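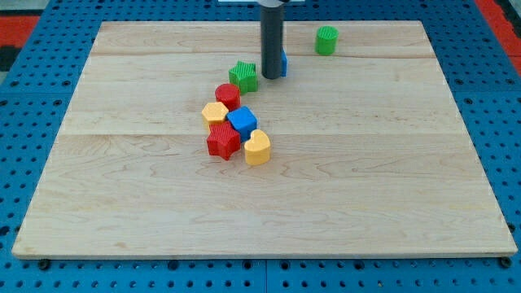 Board with coloured blocks and the gripper lowered, on the pegboard base.

Recording push examples on the block board

Written by Borislav Kadrić for the Drulwood bench. Last changed October 26, 2024.

1. Home the arm and start the Plivix recorder. Check that the disk has room for 2,000 runs.

2. Scatter the blocks by hand. Mix shapes and colours, and leave part of the wood bare so there is space to push into.

3. Lower the gripper until the rounded end sits just above the board. It must not rub on the wood.

4. Read the instruction on screen, such as "push the green star to the red cylinder", and press the pedal.

5. Push slowly, using the side of the tube. If neighbouring blocks get dragged along, carry on - those runs are kept.

6. Release the pedal when the target is reached. Mark the run good or bad before the next instruction loads.

Scatter the blocks again after every 2 runs. The first set, 2,677 runs, had 132 rejected, mostly for a pedal released too early. Rejected runs go in a separate folder and are not deleted.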